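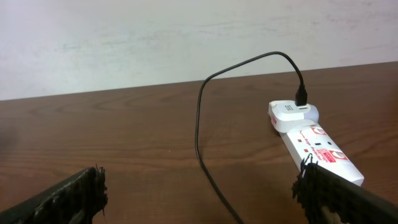 27 June 2023
By Daithí Cullinane

A Mark on the Wall Is Not a Debt

In May I moved out of the apartment in Sakaritz where I had lived for two years. The agency, Phelan, returned my deposit of $1,814 with $286 taken away from it. The letter gave one line of explanation: "Wall marks, living area and hallway." I have thought about this line more than it perhaps deserves, and I would like to say why I find it wrong, also for people who will never rent from Phelan.

I did not make holes. I did not smoke. I leaned a bicycle in the hallway during one winter, and I moved a sofa twice. A wall in a home is a thing that people pass with bags, coats and children, and after some time it shows this. In my opinion the rent has already paid for it. When I pay every month to use a room, I pay for the use, and use is visible.

The law in most places agrees with me on paper. It speaks of "normal wear," and a tenant should not be charged for normal wear. The difficulty is that the words are decided by the person who keeps the money. My neighbor Kieran Fahy moved out of the same building the year before, and his walls were in my memory worse than mine. He was charged nothing. He believes the inspector was in a good mood. I do not know if that is the reason, but a system where this is a possible reason is not a serious system.

I come from a country where the tenant paints. You receive the rooms white, you leave them white, and everybody knows it from the first day. I used to find this custom hard, because painting a ceiling hurts the neck for a week. Now I see that it had one good quality: I could choose the paint, and I could decide how much of my Saturday it was worth. In Sakaritz I was told in writing that I may not paint, and afterward I was charged because I had not.

There is another side, and I will try to be fair to it. My aunt in Lurnby rents out one room above her shop. When a tenant leaves, she washes the walls herself with warm water and a soft sponge, and sometimes the marks stay. She then has to buy paint, and she is not rich. Some tenants do real damage and call it living. If she could never keep anything from a deposit, I think she would stop renting the room, and Lurnby does not have so many rooms.
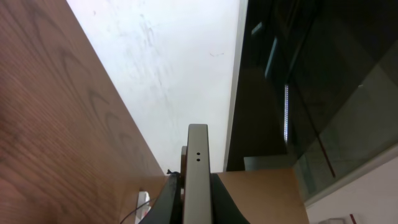

Smudges and scuffs on a white surface, beside wood grain.

But the difference between damage and age can be written down, and it can be written down before anyone moves in. Paint has a life. If the owner expects it to last some 500 days, let the contract say so, and let a tenant who stays longer owe nothing for it. The housing office in Undthorpe gives out a simple form where each room has its own line and both sides sign it with the keys. It is boring, and I wish I had been given it.

I also wish we would be less afraid of a surface that has been touched. Buyers pay extra for an old table with a history - and the same people send a letter about a gray smear behind a door. A home without any marks is a home that was painted last week or has been empty since it was.

I have written to Phelan and asked for the invoice of the painter. They answered that the matter is under review. My new apartment has several marks, all of them older than my contract, and I made a list of them on the first evening. The agent signed it without reading.

Related
Who Should Pay for a Lost Key?
The Case for Longer Leases in Small Towns
Lurnby Needs Rooms Above Its Shops
Letters: Noise, Neighbors and Thin Floors

Contact the editors | Copyright 2023 | Back to top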